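Folding laundry for science, week three

I have now folded the same handful of clothes 127 times and my own laundry is still in a heap on the chair. Anyway! A few of you asked what I meant when I said I was "teaching a robot" on evenings and weekends, so I'm going to try to explain it without putting everyone to sleep.

The project is called Kedutance and it's run by a small outfit, Rengifo, that my friend Annick Barbier joined back in October. They want a robot arm to handle clothes in regular homes, with regular bad lighting and regular lumpy beds. To get there they need a lot of people doing chores with a pair of hand-held grippers, one for each hand, squeezing a handle to close the jaws. The camera on the gripper sees what the jaws see, and the robot learns from that. My target is 600 folds. I said yes before I did the math.

The first few days were humbling. I've been folding shirts since I was a kid and suddenly I couldn't pick up a sock! You lose all the feeling in your fingertips, so you end up staring at the tips of the jaws and going by how the cloth moves. I kept grabbing two layers when I wanted one, or pinching the sheet along with the shirt and dragging the whole mess toward me.

Renato Maglaya, who looks over everybody's recordings, was very nice about it. He told me to slow down, stop jerking my wrists around, and leave my mistakes in as long as I fixed them the way a sensible person would. (I had been throwing out every take with a fumble in it, so there went most of an evening.) He also said to start each fold from a different mess, which is harder than it sounds when you're a tidy person. I've started dropping things from shoulder height and living with whatever lands.

T-shirts are fine now. Towels are a vacation. I can do a dish towel in my sleep, and Annick says I should quit padding my numbers with them.

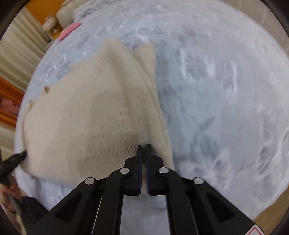 Sweaters are where I'm stuck. They're thick, they stretch, and if you let go too soon the fold just sort of breathes out and opens up again. What I do these days is bring one gripper to the lower right of the body and the other to the lower left corner, and get both sets of tips right down at the knit before I commit to anything. Beige on a pale blue bedspread helps me too, I can tell where the sweater stops even with butterfly or flower shapes, whichever they are, printed all over the background. My forearms are sore in a place I didn't know about.

Next batch is pants, and I'm told zippers are a whole thing. If anyone else in Midwood is doing this and has a trick for sleeves, please leave it in the comments, I've got a long way to go.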